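Histine Printed Sheet Set, Cherry

Full, Queen and King
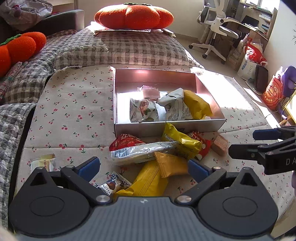
Cherry print on cream, shown on a bed.

The Histine sheet set comes with one flat sheet, one fitted sheet and 2 standard pillowcases (one pillowcase with the twin size, sold separately). The print is small pairs of red cherries with green stems on a cream ground. It repeats across the full width of the sheet.

Details

Fabric: 100% cotton percale
Weave: plain, 168 thread count
Fitted sheet: elastic on all four sides
Item number: 753
Made for Trelura by Heitmann

Fit

Measure your mattress from seam to seam before ordering, and add the height of any topper. Cotton shrinks a little in the first few washes and the sheets are cut with extra room for this. If you are between sizes, order the larger one.

Care

Wash before first use. Machine wash warm with like colors. Do not use bleach, which will fade the red. Tumble dry low and remove promptly. Iron on medium while slightly damp if you want a crisp finish.

Shipping and returns

Orders placed before noon ship the same day from our Cundberg warehouse. Unwashed sets can be returned within 30 days in the original bag. Opened pillowcases cannot be exchanged separately from the set.

The solid cream flat sheet that matches this print is back in stock in March. For bulk orders, write to Isabelle MacDonald in customer sales.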